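Thin liner bags slipping into a round floor bin
Forum: Home and Household > Cleaning and Storage > Waste and Recycling
Page 1 of 1

tallow_field
Posted in May, 7:42 AM

I am trying to settle on a liner spec for one round floor bin in a mixed-use room. It takes tissue, paper towel, snack wrappers, packaging and the occasional drink can. No food scraps, no liquids if people behave.

The bags are light blue, bought by the roll from Drellico, thin film, no drawstring. The complaint is that the cuff creeps inward. I fold the excess over the rim and let it hang, and by the time the bin is half full the low side has slid down inside and the next thing thrown in goes between the bag and the wall of the bin. Then the bin itself needs wiping out, and a liner is supposed to prevent that.

The bin lives on the floor near two big planters. Moving it is possible but I would like to keep it there, since that is where people open things.
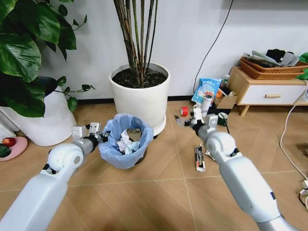 ostrava_bins
Tissue is the worst case for a loose cuff. It weighs nothing and fills the volume, so people push it down by hand, and the hand drags the film with it. Get a bag with a larger circumference than the rim, take up the slack on one side, twist it and tuck the twist under the cuff. Free, takes seconds.

tallow_field
I have tried the twist. It holds until someone empties the bin, and the next person does not redo it. I need something that survives a handover between people who do not care.

gantry77
What is the cuff depth? If the fold is shorter than the width of your hand it will slip on any smooth rim. Use a taller bag.

tallow_field
Cuff is 4 inches on the high side and 3 on the low side. The bag never goes in centered.

gantry77
Then center it. Air it out first, set the bottom seam on the floor of the bin, fold the rim last. Most people do it in the opposite order and trap air under the bag, and the air pushes everything up.

ostrava_bins
Disagree that the air matters here. Trapped air raises the bag, it does not pull the cuff in. What pulls the cuff in is load on one side. Flattened cartons and stiff wrappers stand on end and lean on the film.

tallow_field
That matches what I see. Stiff printed packaging goes in half crushed and sticks up out of the pile. Soft paper settles next to it, the stiff piece does not. It also sets the apparent fill level, so the bag gets changed early with most of its volume unused.

I started asking for boxes to go flat in the cardboard pile by the wall. Compliance is partial. Larger cartons get there. Anything that fits in a fist goes in the bin.
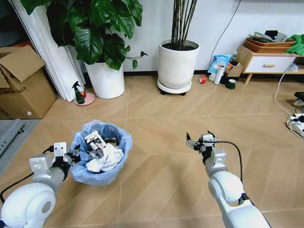
The other variable is the floor. The bin has no grip underneath and gets nudged when people lean over it, and each nudge shifts the cuff a little. I am considering a rubber ring on the base. Omdale lists one, but the page gives only an outside diameter and says nothing about thickness.

peat_and_perlite
Off the main question, but I would move the bin away from those planters. Anything that misses ends up in the saucer or behind the pot, and you will not find it until you water. One of mine is on a wheeled caddy so I can roll it out and sweep. The other sits on the floor and collects paper.

tallow_field
The bamboo-looking one is the one on wheels. The big leafy one stays put and I sweep in front of it. The spray bottle lives on a pink dish in front of it, which I accept is one more thing to lift.

peat_and_perlite
Put the bottle on a shelf. A dish on the floor gets kicked.

tallow_field
It has not been kicked yet. The things along the back wall are a bigger problem for sweeping. Bag, bottle, mug, tape. They migrate there and stay. Layout of that side:
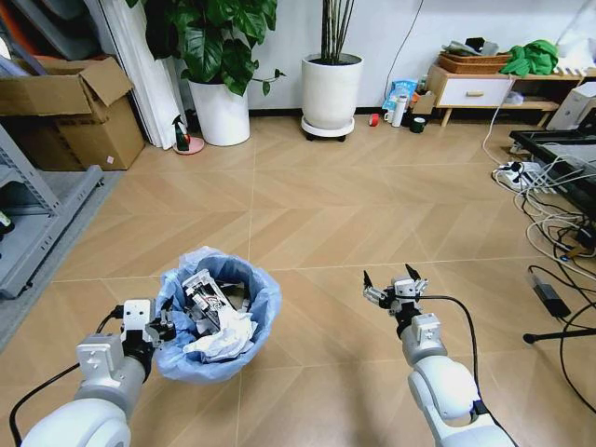

Bin side of the room, shelving on the left, low cabinet at the back.

gantry77
The mug and the tape belong in the cabinet with the drawer. The blue and white bag belongs in the bin if it is empty. You do not have a liner problem, you have a floor problem.

tallow_field
Both. The liner problem is the one I can fix by buying something.

ostrava_bins
Before you buy anything, an elastic band around the outside of the cuff. A wide one, not office rubber bands, those perish and snap. Ultavov sells silicone ones in a pack of 3. Mine has stayed on through 704 bag changes. I log them, yes.

gantry77
A band slows the change down. The person emptying it takes the band off, puts it down somewhere and it is gone. A hoop that clips over the rim stays with the bin.

ostrava_bins
Hoops crack at the clip. Awasthi made one that fit my bin exactly and the clip went in the first winter. A band has no clip.

gantry77
I have the same hoop and the clip is fine. It depends how you lift it. Straight up, both sides.

ostrava_bins
Then you are the only one emptying your bin. See his handover comment.

tallow_field
I will test the band first on cost. Procedure, for anyone who wants to repeat it: new bag, equal cuff all the way around, band seated just below the rim, cuff measured at two opposite points. Normal use. Measure again at change. Same roll of bags throughout, I have most of a carton of 800 left and am not switching film in the middle. 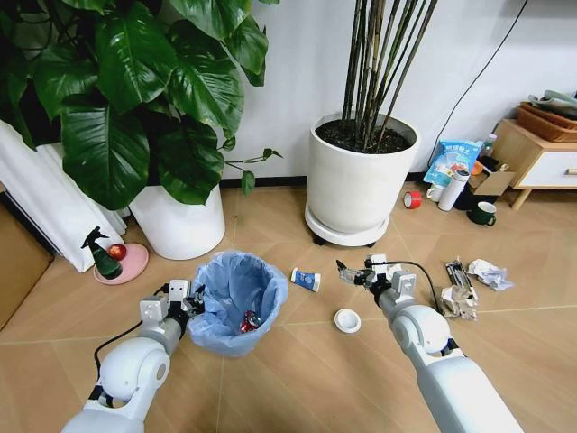
Cans get their own line in the log. A crushed can goes straight to the bottom and puts its whole weight on one small patch of film, with edges. I have had pinholes in the base seam and I suspect cans. They should be in recycling regardless. Tubes and lids I will sort by hand for the duration so they do not skew the fill level.

peat_and_perlite
Rinse the cans or you will get gnats, and then they will be in the potting soil and you will be posting in my section.

tallow_field
Noted. Does anyone have a thickness for the Omdale ring? If it lifts the bin by more than the height of the saucer lip I would like to know before ordering.

gantry77
Mine is thin enough that I cannot see it with the bin standing on it. Never measured it. I can put calipers on it tonight.

tallow_field
Please do. Inside diameter as well if you have the calipers out.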